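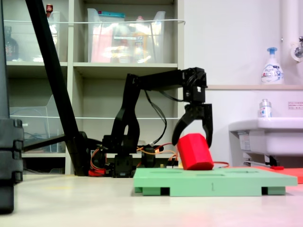 **Thread: Festeck finale – did the right person win??**

**couchcritic_mel** wrote:

Okay I have been holding this in since the credits rolled and my husband has gone to bed so you all get it instead. I loved this season of Festeck. I watched every single episode, including the weird clip show in November. And I still can't get over Surachet Phuthong losing to a ballroom routine we had already seen in week two!

Same song, same lift, same spin into the judges' desk. Nuala Foley gave it a perfect 10 and said she'd "never seen anything like it." Nuala, you saw it. You were sitting right there, you cried at it the first time.

Anyway, am I the only one? I need people to talk to.

---

**tapshoes_and_toast** wrote:

You're not the only one. I yelled so loud the dog left the room.

I will say the winner was more consistent. Surachet had that terrible movie week where he forgot the middle and just kind of walked in a circle until the chorus came back. But his last three weeks were the best dancing on the show, easily.

---

**Brindle36** wrote:

Going to disagree with both of you. Repeating your best routine in the finale is allowed, and they've done it on pretty much every season. There's literally a slot for it. They call it the "encore dance" and the host explains it before each one.

Surachet could have brought back his umbrella number and he picked a brand new one he'd had maybe four days to learn. That's on him (or on his partner, I don't know who decides). Brave, sure, but it was messy. He was behind the music for the whole first verse.

---

**couchcritic_mel** wrote:

@Brindle36 okay I missed the encore thing, I was probably getting snacks. Fair. I still think a judge shouldn't act like it's brand new to her though.

And he was NOT behind for the whole verse. The first couple of lines, maybe.

---

**Brindle36** wrote:

Whole verse. I rewatched it this morning on Onsri. Go look at his feet when the drums come in.

---

**lorna.p** wrote:

Wait, it's on Onsri already? Mine still says the semifinal is the latest one. I pay for the no-ads plan too, so I'm a little annoyed.

---

**Brindle36** wrote:

Try logging out and back in. Mine did that last week.

---

**lorna.p** wrote:

That worked, thank you! Okay, watching now, nobody talk to me for two hours.

---

**gus_from_row_f** wrote:

I was at the taping! My sister got tickets through her work and we sat in row F, hence the name, I made this account just to brag about it.

A few things you couldn't tell on TV:

- There was a long break before Surachet's dance. Something was up with the floor and they had people out there wiping it down over and over. He stood at the side the entire time in that thin shirt and it was freezing in there.
- The crowd was way louder for him than it sounded at home. I watched it back and they turned us down, I swear.
- Nuala Foley came over in one of the breaks and chatted with the front rows about her knee surgery. She was super nice and very funny. I used to find her kind of fake and I've changed my mind.

So I can't be too mad at her about the score. But yeah, I voted for Surachet, and so did everybody I talked to in line for the restroom.

---

**tapshoes_and_toast** wrote:

The floor thing makes me so much madder. How long was the break?

---

**gus_from_row_f** wrote:

Felt like forever, but I'd guess around 36 minutes? My sister says less. We'd had to put our phones away in those little pouches so neither of us had a clock.

---

**Brindle36** wrote:

Okay, that I did not know, and I'll give him a bit of a pass for the first verse. A cold wait like that would wreck anybody's timing. I still think the winner earned it over the full season.

---

**couchcritic_mel** wrote:

I'll take "a bit of a pass" from you, Brindle, I know that hurt to type :)

Did anyone see he might be doing the Beveck tour? My cousin sent me a post about it but it was from a fan page, so who knows. I would absolutely drive to that. I drove four hours for the last one and the parking was a nightmare, but I'd do it again.

---

**lorna.p** wrote:

Done watching. He was behind for HALF the verse, you're both wrong. Also I cried.

On the tour, Jendura is selling the tickets and his name is on their page for the first few cities only. It says "guest dancers may change" in tiny print, so I'd wait before booking a hotel.

---

**gus_from_row_f** wrote:

Asking my sister if her work does tour tickets too. Will report back.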